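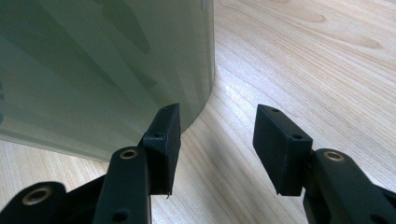 Plotlow has one of those open days where you park in a field and follow hand-painted arrows, so I was cheerful before I'd even got to the glassworks. I went with my sister, who wanted a splashback and came home with a cold and a bag of chutney, but more on that later!

Drilen is a family firm, tucked behind the old dairy, and they open up once a year in June. We were put in the 11 o'clock group with Kolbrún Grímsdóttir, who has been there 20 years and talks at a terrific pace. She started us at the cutting tables. I had imagined something loud and sparky, and it's mostly a little wheel, a straight line and then a snap that made the whole group go "ooh" (me included, every time).

The edging room was my favourite. They grind and polish the cut edges with a lot of water running, and Kolbrún let us hold offcuts from before and after. The rough one feels like a bread knife. The finished one you want to keep in your pocket. She also explained why thick clear glass goes green when you look at it from the side, which is the iron in it, and I've been boring people with that ever since.

Then the furnace, where the panels are toughened. It runs at 635 degrees and we stood well back behind a yellow line. Ghislain Gill, who looks after it, told us the cooling is the clever part, a great blast of air on both sides, and that once a piece is toughened you can't cut it again. Somebody asked what happens if you've measured wrong. "You buy another one," he said, and went back to his screen.

Tea was in the packing shed, £4 with a scone, and the scones had gone by the time our lot arrived. Hence the chutney.

If you fancy it next year, book early, as they only take 13 to a group and ours was full. Wear flat closed shoes, they do check. The car park gets boggy by the gate, so keep left!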